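**Dakcombe workshop: lights, shelves and summer hours**

The relamping of the main workshop is finished. Janaka Kumarasinghe and the building crew worked through it in March, starting at 6 a.m. so the benches were free by mid-morning. The old tubes had been flickering since the fall, and two of the fittings near the back buzzed loudly enough that people moved their work to get away from them.

The new level at bench height is 700 lux. Members who do fine work had asked for that figure, and the first readings were well short of it. Brivenix supplied the tubes and took the old ones away for recycling.

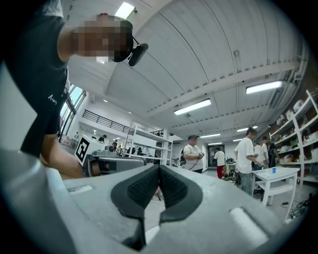 Dakcombe Members' Newsletter – p. 3

The rectangular ceiling lights stay on whenever the room is open. On bright days the tall windows along the side wall help a good deal, so please don't stack boxes on the sills.

The white open shelving is for shared equipment only. Label anything you leave there with your name and the month. Items without a label go to the Ekanayake Street store after 25 days, and there is a $3 charge to get them back.

Noman Khattak is looking after the shelf list this season. Send him changes by email – notes left on the shelves tend to go missing.

Summer hours are 8 a.m. to 9 p.m. The mezzanine closes an hour earlier. The limit for the whole building remains 55 people.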